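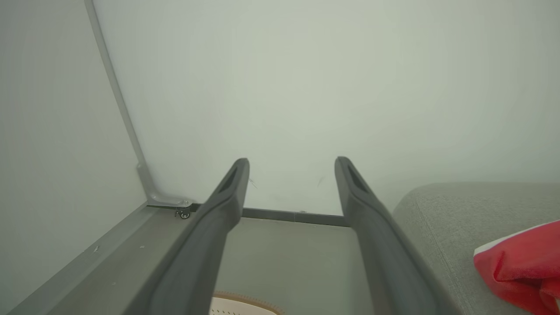

Perception and Planning Working Group: Minutes

Projects > Vurkholm > Meetings > Minutes

Search minutes Go

26th January

Present: Denise Bramwell (chair), Ama Agbenyega, Montserrat Bustamante, Jocelyn Bautista. Myrtle Ambrose took the minutes and would like it noted that she took them last time as well.

1. Minutes of the last meeting

Approved, after Montserrat asked that "the planner is fine" be changed to "the planner was described as fine." Changed.

2. Wrist view segmentation

Ama has moved the wrist stream to the new segmentation model. It now masks out both fingers correctly, including the dark grooves near the tips, which the old model liked to report as two small graspable objects. The arm no longer tries to plan a grasp on itself. General approval.

The white wall is still a problem. Feature tracking has nothing to hold on to except a couple of faint marks, one of them a tiny scratch near the left fingertip, and the pose estimate drifts whenever the wrist is tilted up. Jocelyn proposed printing fiducial tags and sticking them on the wall. Denise said we had agreed in October to do without tags. Jocelyn said we had agreed to a lot of things in October. Left open. In the meantime Ama will weight the frame post and the back rail more heavily, as both have decent edges.

3. Cloth picking

Red cloth against the light gray cushion segments well, as one would hope. The white trim does not. The model gives the trim to the cushion, so the grasp point lands short of the real edge and the planner is very confident about it. Ama will relabel the trim cases by hand. She has 1839 frames to get through and did not look up while saying so.

Basket rim detection drops out when a finger covers part of the rim. Montserrat suggested remembering where the basket was a moment ago. After a discussion that ran longer than the suggestion deserved, this was adopted.

4. Planner

Montserrat raised the collision padding on the metal frame rail after the planner kept proposing paths that skimmed it. The padding is now large enough that some picks near the rail are refused outright. Denise asked whether there was a number in between. Montserrat will look for one.

The timeout stays at 1000 ms. Jocelyn's request to make it longer was heard with sympathy and turned down for the third meeting running.

5. Tooling

The replay viewer, known as Bastard since the night it was written, needs a name that can go in the report to Flarkonby. Denise proposed Sowah. No objections, though Jocelyn pointed out that the old name is in 4 config files and every error message. She will rename it. Until she does, please crop your screenshots.

Logs from failed grasps should be saved with the mask overlay turned on. This was agreed last time too.

6. Actions

Ama: relabel trim cases; reweight edges for pose tracking.
Montserrat: basket memory; padding value.
Jocelyn: rename viewer; find out what tags would cost, without prejudice.
Denise: report to Flarkonby.
Myrtle: find someone else to take minutes.

7. Any other business

Ama asked whether the calibration script could stop printing "probably OK." Montserrat, who wrote it, said that was the most accurate message available. Carried over.

Corrections to Myrtle Ambrose, Vurkholm project office | Back to top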